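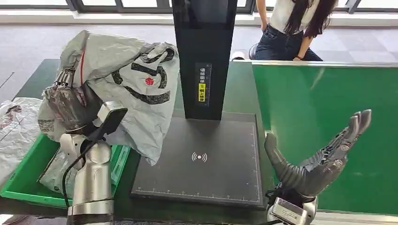 A crumpled bag in the left hand, the right hand open on the other side of the scanner base.

Bag Work at Ernthorpe: The July Jam

Welcome to the bag bench gallery! We've been running Alia, our two-handed picking and scanning setup, on soft plastic packaging all summer, and I love this job more every week. Boxes are easy. Bags fold, slump, cling to each other and hide their own labels, and watching a pair of hands sort that out is a treat even when it goes badly. In July it did go badly, so this page is mostly about the jam.

The task: take a bag out of the green crate with the left hand, bring it across to the scanner tower, get a read, pass it over to the right hand, put it down. Repeat until the crate is empty. On a good afternoon we can go through 50 bags without touching anything, and I still stand there grinning like it's the first time.

The jam: bag 124 of the day came up with a second bag stuck to it. The left hand had a good grip on the first one, but a loop of plastic from the second had worked its way in behind the finger joints. At the scanner the right hand closed, the left hand opened, and the left arm started back toward the crate with both bags still attached. So now we had two arms pulling on the same plastic in opposite directions! The arm should have stopped on the extra load. It kept going for 3 seconds, until Enikő Kiss hit the stop button.

No one was hurt and nothing broke. The bag stretched an amazing distance. The scanner tower got shoved across the table, though, and its base had to be lined up all over again, which took Remigiusz Wilczyńska the rest of the afternoon and a fair amount of coffee.

What we found: the load limit on the left arm had been raised earlier in the month for a heavier set of packages and never put back. That's on us. With the old limit, the arm would have stopped almost as soon as the plastic went tight. Lucienne Courtois went through the logs and spotted the second problem, a lovely little one: the software was calling the left hand "empty" from finger position alone. Open fingers meant no bag. With a loop of film caught behind a knuckle, you can have wide open fingers and a bag, too.

What's different now: limits reset at the start of every run, and changing them takes two people. After a handover the left arm backs off a short way and waits while the load is checked before it heads for the crate. It costs us a little time per bag and I don't mind at all. We also moved the stop button closer to the observer's seat, and anyone sitting near the bench stays back from the table edge while the arms are live.

We've had the snag happen 3 times since, and each time the arm paused and put up its flag. Beautiful to see!

Still open: thin, clingy bags that come up in pairs. Oddur Bisgaard wants to try shaking them over the crate. I can't wait.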